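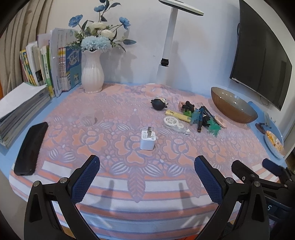 Print this page | E-mail this entry

26/12/2018
Entered by Telmo Iglesias

Subject: Patterned surfaces, hand-held gripper demonstrations, Prado policy

The purpose of this series was to establish whether the grasp policy trained on plain tabletops (Prado, July weights) can be carried over to printed household cloth without new demonstrations. The short answer is no. Details follow for the Billus group.

The training set for the July weights holds 556 demonstrations, all on single-color surfaces. To these we have now added 199 on floral cloth, collected with the hand-held gripper in furnished rooms. Household items were left on the table during collection, including a white USB power adapter, a face-down phone, pens, a glue stick and small toys. The adapter is the target object for this part of the series.

Results on the adapter. With the July weights, the predicted jaw center drifted toward the printed roses in nearly a third of the trials. The error was largest when the adapter stood with its prongs up. After retraining on the combined set, the drift was reduced to 8 trials out of 163. F. Tejada reviewed those eight and attributes five of them to finger shadows on the cloth. I concur on four; the fifth should be examined again at full resolution.

Clear objects remain unresolved. A transparent disc lying flat on a print of this kind offers very little contrast, and the segmentation step dropped it in most sequences. The correction tape dispenser, also clear, was handled better, presumably on account of the white gear wheels inside. No claim regarding clear objects is to be made in the report to Pruvora until this has been repeated.

Calibration. The Plirnix lens correction was applied before training. Residual error is still noticeable toward the corners. Trials with the target in the outer part of the view have been tagged and are excluded from the figures above.

Actions:
- Tejada to relabel jaw width for the cloth sequences. The old labels assume flat pads.
- Iglesias to rerun the July weights with shadow augmentation only.
- Both to agree on a naming rule for surfaces. "Floral 2" is in use for two different cloths.

Retrained weights are stored beside the July set. Please do not overwrite either.

Contact the laboratory office | Copyright 2018 | Back to top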